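Folding table

A folding table is a table whose legs or top fold so that it can be stored flat or carried. Most have a single rigid top with legs that swing in underneath it. Others have a top hinged across the middle, which closes like a suitcase around the legs. Folding tables are used in homes, church halls, markets, schools and field kitchens.

Names

In everyday speech the term overlaps with card table, trestle table and camp table. A card table is small and square, with one leg at each corner. A trestle table is a loose board laid on two separate supports, and is counted as a folding table only when the supports themselves close up. Drop-leaf and gateleg tables have hinged leaves but a fixed center section, and are usually treated as a separate group.

History

Tables that could be taken apart or closed were made in the ancient world, and medieval households often ate at boards on trestles that were cleared after the meal. Portable furniture for army officers became a trade of its own in the eighteenth and nineteenth centuries. Steel tubing and pressed wood boards made light tables cheap to produce in the twentieth century, and blow-molded plastic tops followed.

The town of Dramberg had several small makers of folding furniture. The best known was Bergeron, founded by Holger Tveit, which began with ironing boards and moved to tables after a fire in its first workshop. Its early hall table had a beech top and a steel catch that worked loose with use. A later version replaced the catch with a sliding ring, and this was kept until the works closed. The Clumcombe town museum holds 5 of the early tables, one of them with its original paper label. Amos Brannigan's catalog of the collection lists 87 pieces of folding furniture in all, chairs included.

Construction

Legs are commonly made of steel or aluminum tube. In the H pattern, each end of the table has a pair of legs joined by a crossbar, held open by a hinged brace. In the X pattern, two frames cross and pivot where they meet, so that the table can be lowered as the feet spread. X frames need no separate brace but leave less room for the knees.

Tops may be solid wood, plywood, particleboard, molded plastic or metal. Wood-based tops are often covered with a printed or laminated surface and finished with a strip along the edge to keep out moisture. Wood grain and marble are common patterns.

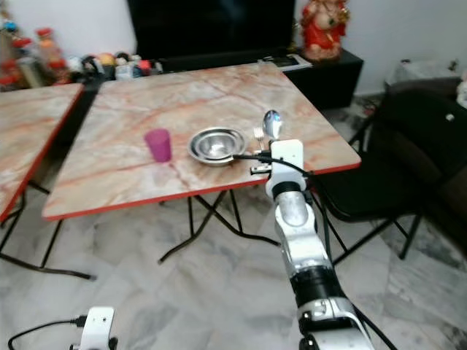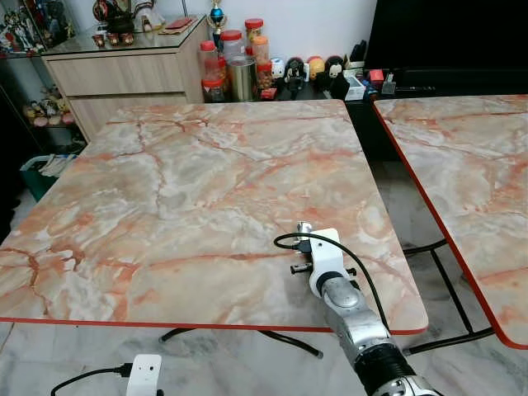 Folding tables with marble-patterned tops and red edging

Plastic or rubber caps are fitted to the ends of tubular legs to protect the floor. Caps wear through at the rim and are sold as spare parts by tube diameter.

Use and storage

A table 30 inches wide seats people on both sides. Narrower tables are sold for classrooms and seminars, where people sit on one side only. Tables are stored on edge or stacked flat on a wheeled cart. The hall at Trernadell keeps over 70 on carts beneath its stage, which was raised for the purpose.

Pinched fingers are the most common injury, usually at the brace or the center hinge. Locking rings should be checked before a load is placed on the top.

See also

Camp bed
Card table
Gateleg table
Trestle table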